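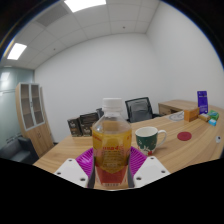
The Tukincombe Office of Family and Community Services announces that registration is open for the Parenting After Separation program. The program is intended for parents who live apart and share the care of a child under 18. Details follow in this thread. (7 Jan 2020)

The program was approved by the Tukincombe Council in September, after a review of how the county supports families during custody proceedings. It replaces the one-evening orientation formerly held at the courthouse.

Parents will attend four sessions of two hours each. Sessions are held at the Buckley Community Center, Room 10, in the evening. A daytime group will be added if enough parents request one on the registration form.

Former partners are not placed in the same group. Any parent who has a protective order in place, or who has concerns about safety, should tell the registration desk before choosing a session. Such requests are handled in private and do not need to be explained in writing.

Director of Family Services Rajeshwari Chacko spoke at the opening briefing. "Parents come to us at a hard time," she said. "They ask how to tell a child about a move, or what to do when a handover goes badly. The sessions were built from those questions."

Session one covers how children of different ages understand separation. Session two covers communication between households, including messages, school notices and medical appointments. Session three covers money and schedules. Session four covers new partners and stepfamilies.

The course material was prepared by Naima Ragab, senior family counselor, with Krishnamoorthy Venkataraman of the county mediation service. The workbook is 60 pages long and is given to each parent at the first session. It may be kept.

In the trial period, 251 parents registered and 71 asked for a follow-up meeting with a mediator. The Office has therefore set aside mediation hours for parents who complete the program. These hours are booked through the same desk.

Attendance is voluntary unless ordered by a judge. Parents who attend under a court order will receive a signed certificate after the fourth session. A missed session may be made up with the next group – a certificate cannot be issued until all four are complete.

There is no fee. Child care is offered on site for children aged three and older and must be reserved when registering. Parents with younger children should call the Office to discuss other arrangements.

Interpreters are provided on request. Balakrishnan Gowda, who coordinates language services, asks that requests be made at the time of registration so that an interpreter can be assigned to the full course.

A reply to several messages received this morning: grandparents and other relatives who have legal custody may register on the same terms as parents. Relatives without legal custody are welcome at the public information evening, which will be announced separately.

Registration forms are available at the Office front desk, at the Buckley Community Center and at both branch libraries. Completed forms may be returned to any of these locations. Questions about court-ordered attendance should be directed to the court clerk – the Office cannot change the terms of an order.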